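Fluvberg Two-Finger Laundry Kit – product page

Uriel Saavedra, Grestia Workshop Supplies

I get asked nearly every week whether we sell anything that'll fold the washing yet. Sort of! The Fluvberg kit is the nearest thing on our shelves: an arm, a pair of slim black fingers, a small camera that looks down past them and the Lodero software to run the lot. I've been trying to get it through a basket of clothes, and I'd sooner tell you where it struggles before you spend your money.

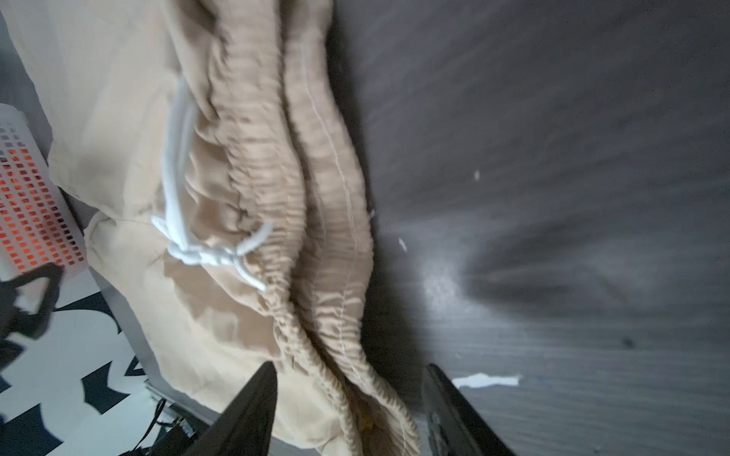

Trousers are the worst job I've given it, and I include fitted sheets in that. A towel has four corners and behaves itself, but with a pair like these you've got a gathered waistband that bunches up into ridges, and then a white drawstring tied in a loose knot, just waiting for a fingertip to go in the wrong place. I do a pair in seconds while watching telly. The kit's best go so far took it 6 minutes (I made tea) and I still had to straighten the legs myself.

Thin cloth suits it much better. The fingers are narrow enough to get hold of a single fold, and you can set the grip in the Lodero menu – start low and work up, as the factory setting is a bit keen. A good clear edge to follow makes a big difference too.

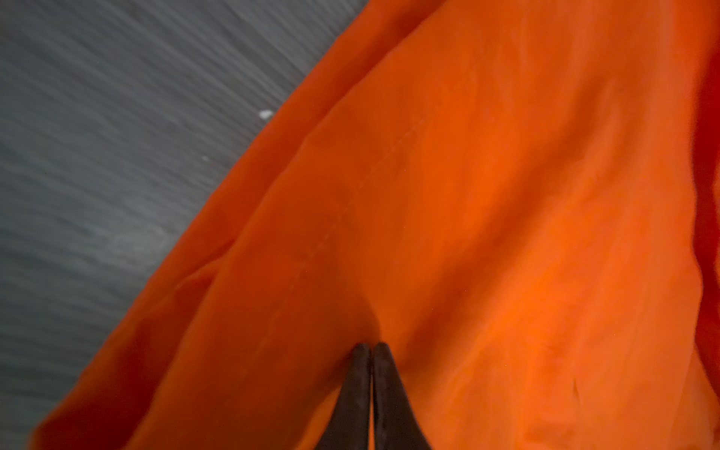

Fingertips on the orange cloth, right by the stitching.

So can it do your laundry? No, not a family's worth, and it won't touch socks. For a shop floor with one sort of garment going past all day I'd be more hopeful, and Barrientos, who do our repairs, have been running one on dusters since December and seem pretty happy with it.

What you get
Arm with table clamp
Two-finger gripper and 2 spare fingertips
Wrist camera and cable
Lodero software, one licence

Reach: 500 mm
Warranty: 90 days, parts and labour
Table and laundry not included

Price on request. Drop me a line with what you want folded and I'll tell you if it's worth a try.

Page updated March 2018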